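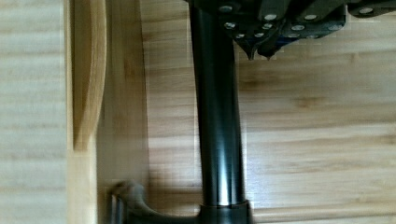 Our Givlow gripper next to the black tube, over the wood surface. Lots of screws!

Givlow two-finger gripper kit, reviewed after one season with our after-school club
Posted Jan 23, 2018

I help run the robotics club with Maritza Huanca, and last fall we finally talked ourselves into buying a proper gripper kit instead of cutting another one out of whatever was in the closet. We paid $200 for ours (the Soron one was cheaper, but the fingers were blunt and the kids wanted pointy).

First, the build. The box says 30 minutes. Ha! It took our group two full meetings, mostly thanks to the screws, which are tiny and round-headed and love to roll under things. The dark plates stack at angles and a couple of them look nearly identical, so sort them before you start. I'd also buy a better screwdriver than the one in the bag.

Once it's together, though, I love it. The narrow fingertips let the kids see what they're aiming for, and they look great against light wood. Smooth round stuff is harder. A glossy tube gives those points very little to hold on to, and Maiara Bastos, one of our eighth graders, ended up wrapping the tips in rubber bands for our December meet. She got 10 clean grabs in a row with them on and was pretty smug about it (fair enough).

The instructions are so-so. Step 65 shows a plate facing the wrong way, and we had to take the whole left side apart again. I emailed and got a corrected page back in a couple of days, so points for that.

Would I buy it again? Yes, for middle school and up. Younger kids will lose patience with the plates. Four stars, and please, Givlow, put some spare screws in the bag.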